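Hollmont Household Textile Care Survey: data card
Release notes and conditions of use, third edition
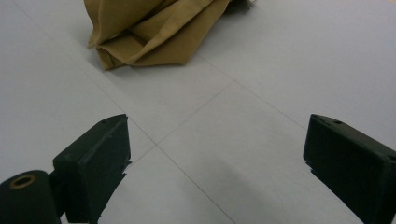

Yareli Quezada asked, on reading the second edition, whether a household that had returned only one of its two forms was still counted as taking part. It is counted. The household appears in the main table, and the fields belonging to the missing form are left blank. The wording of the section on missing values has been changed accordingly.

Summary
The survey records how households in the Hollmont district wash, dry, mend and dispose of everyday cloths, towels and bed linen. It was carried out by post. Forms were sent to 3430 households and 3080 returned at least one of them. Each returned household has one row.

Contents
households.csv - one row per household, 12 columns
items.csv - one row per type of article reported
codes.txt - the 124 answer codes, with the wording printed on the form
changes.txt - corrections made between editions

Collection
Form A covers washing and drying and was posted in September. Form B covers mending and disposal and followed in November. Answers were given by one adult on behalf of the household. Free-text answers were coded by two readers working separately, and differences were settled by Zane Strazds.

Missing values
A blank field means that the question was not answered or that the form was not returned. The code 0 means that the respondent answered "never". These two must not be merged. In the first edition they were merged in the column dry_indoors, and any work based on that column should be repeated.

Known limitations
The Drastholm estate is under-represented, as a number of forms sent there were returned undelivered. Washing temperatures are those the respondent remembered and were not measured. The term "cloth" was left undefined on Form A, and some households included floor cloths while others did not - users comparing totals between households should bear this in mind.

Privacy
Names and addresses were removed before coding. Postcodes have been replaced by area letters. Users must not attempt to identify any household.

Conditions of use
The files may be used for teaching and research without charge. Published work should name the survey and the edition used. Corrections should quote the file name and the row number.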